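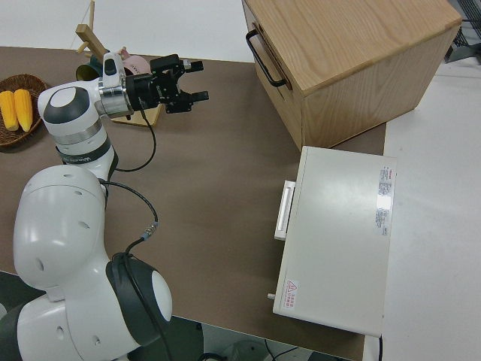

Teaching an arm to open things, and what June did to my wrists

I've spent most of June moving a robot arm about by remote control, and I'm told I now do the hand movement in my sleep. The project is called Plomurora, it's all about household jobs, and my part of it is showing the arm how to open and close things that have handles. Pull, pause, push, let go, back to the start. Then the same again, with everything shifted a bit to the left.

The oak box with the black handle is my favourite. It's a big solid U, so you can come at it a bit wonky and still get both fingers round it. The white handle on the appliance is another matter! I kept arriving too high and nudging the whole thing along the table, and each of those went in the bin.

Sandamali Sivakumar, who has far more patience than me, watched me get cross for a while and then told me to stop looking at the fingers. Look at the place you want them to end up, she said, and go slower for the last bit. Annoyingly good advice. My keepers went up that same afternoon (I'd had 3 usable ones before lunch, so the bar was low).

We keep 60 good runs for each handle before moving on, and the shared total stood at 1,634 when I last looked. Florence Beaulieu did a huge share of those, mostly with the corn and the basket, and her runs are lovely to play back. Mine have a wobble in the middle where I'm clearly thinking. She says to leave it in so long as the grip is clean – the arm should see somebody correct themselves now and again. I'm choosing to believe her.

Things I've picked up, if you're about to start doing this too: sort out your chair height first, check where the cable is hanging before you turn the wrist, and take a break before you get sloppy. I was still going at ten past six one evening and had to throw away nearly everything after five.

Next up is the cup, which I've been putting off. Florence wants it picked up from the side and I want to go in from the top, so we'll each record a batch and see which one the arm copies better.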